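4.3 Comparing grippers on soft items

This section sets out the procedure for comparing two gripper types on the Rorkik two-arm unit using towels and similar soft goods. It applies to sites that have completed the arm alignment in Section 3. Questions about the procedure should be sent to Macarena Bustos at the Mirkthorpe test room.

Before you start

The Trikton controller must be running and both arms must be in the rest position. Each gripper to be compared must have its own settings file saved on the controller. Do not reuse the file of one gripper for the other, even where the fingertips look alike.

CAUTION: Keep hands, hair and loose clothing away from the arms while the drive light is on. Press the stop button before changing a fingertip or touching a cable.

Procedure

1. Switch off the drive and fit the first pair of grippers, one to each arm. Tighten the retaining screws by hand, then with the key supplied.

2. Check that each arm cable has enough slack for the wrist to turn fully in both directions. A cable pulled straight at any point of the turn must be refitted.

3. Switch on the drive and load the settings file. Wait for the ready tone.

4. Set the grip force to 15 on the controller scale.

5. Place the towel on the table within reach of both arms and run the programme "Lift and hang".

6. When the programme ends, record the result on the form as Hung, Part hung or Dropped. Enter the position of both towel edges.

7. Repeat steps 5 and 6 until 66 runs have been recorded. Use the same towel throughout.

8. Switch off the drive, fit the second pair and repeat from step 2.

Note: A run stopped by the operator is not a result. Write "Stopped" on the form and carry out the run again.

Note: The Žukauskas fingertips are to be inspected every 400 closings and replaced at 2,000. The closing count is shown on the Service page of the controller and must be reset by hand after replacement.

Adjusting the grip force

If the towel slips from the fingertips in three runs one after another, raise the grip force by one step and begin the set again. If the fabric stays caught when the gripper opens, lower the force by one step. Both pairs must be compared at the same final value. Where this cannot be done, the two sets of results must be reported separately.
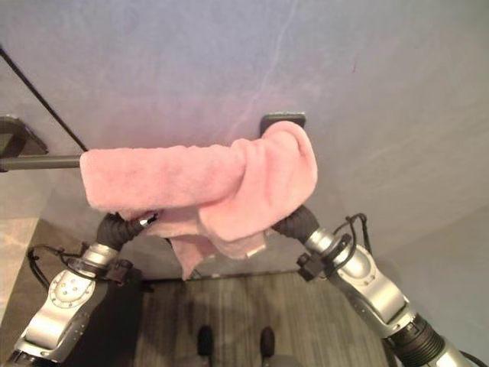
Results on a wall-mounted bar are judged by how the fabric lies once it is over the bar, and the operator should look at the whole width of the towel before filling in the form. A towel that is flat over the bar at the left but bunched towards the right, with its lower part hanging in uneven folds, is recorded as Part hung. The operator must not straighten it by hand before the entry is made. Where a fingertip is still touching the lower edge of the fabric, wait until both arms have returned to rest and judge the towel again, as the folds may shift when the arm moves away.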